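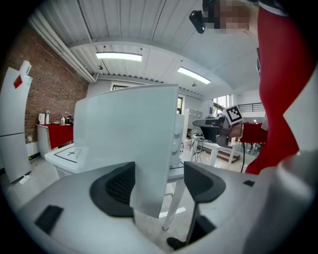 Fiction
By Dolores Pettigrew
Posted 2018-09-07

The Sidon Prize

The letter said the prize was for the nursing student who showed the most steadiness on the ward. Zaki read it standing at the mailboxes, then put it in her coat and went to work.

She had the evening shift on 2 West. Mr. Alico in the end bed wanted his blinds up, then down. She did his blood pressure and wrote it on the chart.

"You look like you got a bill," he said.

"I won something."

"How much?"

"It's $2000. And I have to go up on a stage."

He thought about that. He had driven a bread truck most of his life and liked to hear what things paid. "Two minutes on a stage," he said. "That's good money."

She didn't tell him about January. In January she had hung the wrong bag on a man's pole and caught it before she opened the clamp. Her hands had shaken so badly that she went and stood in the linen closet. Miss Sidon, who ran the clinical floor then and whose name was on the prize now, had found her there.

"Did it run?" Miss Sidon asked.

"No."

"Then go write it up, and go back in."

She wrote it up. It took both sides of the form. Miss Sidon signed the bottom and never mentioned it again, and by spring she had retired to her sister's place on the coast.

The ceremony was in the chapel, with 100 folding chairs and not enough people to fill them. Zaki's mother came in her church shoes. The dean read out the names and got Zaki's right, which she had practiced — you could tell by the little pause before it.

There was an envelope and a handshake. Miss Sidon was in the second row, thinner, with a cane across her knees.

Afterward she held Zaki's wrist as if she were taking a pulse.

"They asked me to pick," she said. "I had them send me the files. Yours had an incident report in it."

"I know."

"It was the only one in the whole stack."

Zaki waited for the rest, but Miss Sidon had turned to ask her mother where she'd parked, and whether the hill was bad on foot. The three of them went down it slowly, the cane on the outside.

At six she was back on 2 West. Mr. Alico wanted his blinds up.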